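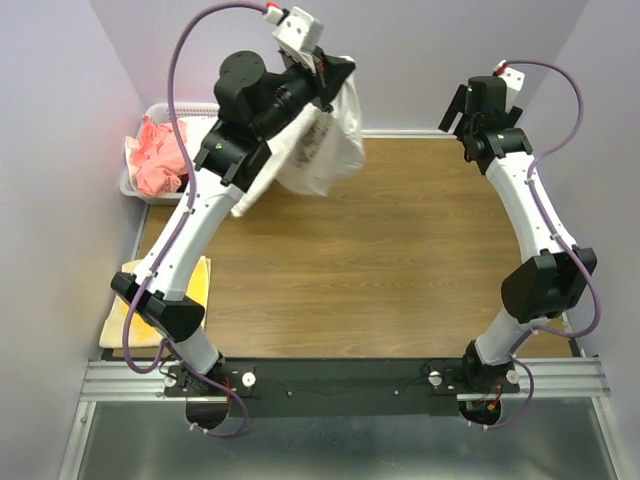

Paño blanco con estampado gris, muy tenue, sobre la mesa de madera.

**Roria abre la recogida de paños de cocina (y sí, valen los desteñidos)**

9 de junio de 2026

Llevo toda la mañana doblando trapos y todavía me quedan ganas de escribir, así que os lo cuento rápido. La recogida de textil de cocina de Roria ya está en marcha, y en el primer día hemos juntado 183 piezas. ¡183! Yo había apostado por la mitad y me toca pagar los cafés.

Se admiten paños, servilletas, manteles pequeños y delantales de algodón o de lino. Tienen que venir lavados. Las manchas viejas no importan, y los estampados medio borrados tampoco: me preguntaron por eso tantas veces en la puerta que acabé poniendo un cartel. Un paño blanco con unas letras que casi no se leen sigue secando platos de maravilla (en mi casa los buenos están guardados en un cajón y los que trabajan son esos).

Lo que no podemos coger son toallas de baño, bayetas sintéticas y ropa. Para la ropa sigue abierto el contenedor de la calle Gyamfi, el de siempre.

Kwadwo Atinga lleva la clasificación y es bastante estricto con el doblado: primero a lo largo, luego en tres, con el dibujo hacia fuera para verlo sin abrir la pila. Yo empecé haciéndolo a mi manera y me los devolvió todos. Nhyira Aidoo se encarga de los que traen agujeros, que no se tiran: si son pequeños se zurcen, y si son grandes el paño se corta y sale en formato servilleta. Le han prometido una segunda máquina de coser para la semana que viene, a ver.

Las piezas que estén listas se reparten entre el comedor de Joltilow y los pisos compartidos de Justbridge, donde estrenan cocina y andan justos de todo. El comedor ha pedido 100 paños para empezar y esos salen ya el jueves. El objetivo del verano son 1000, que me parece una barbaridad, pero Dirk Kramer ya ha pintado el termómetro de cartulina en la pared y no hay quien lo baje.

Podéis dejar las bolsas en la entrada lateral, de lunes a viernes de diez a dos. Por favor, bolsas cerradas y sin perchas ni botones sueltos dentro. Si alguien tiene cestas planas de las que se apilan, también nos vienen genial, que ahora mismo tenemos los montones repartidos por las sillas y para sentarse hay que pedir turno.

La recogida seguirá abierta hasta octubre. Para traer cantidades grandes, mejor avisad antes a Kwadwo y os guarda sitio.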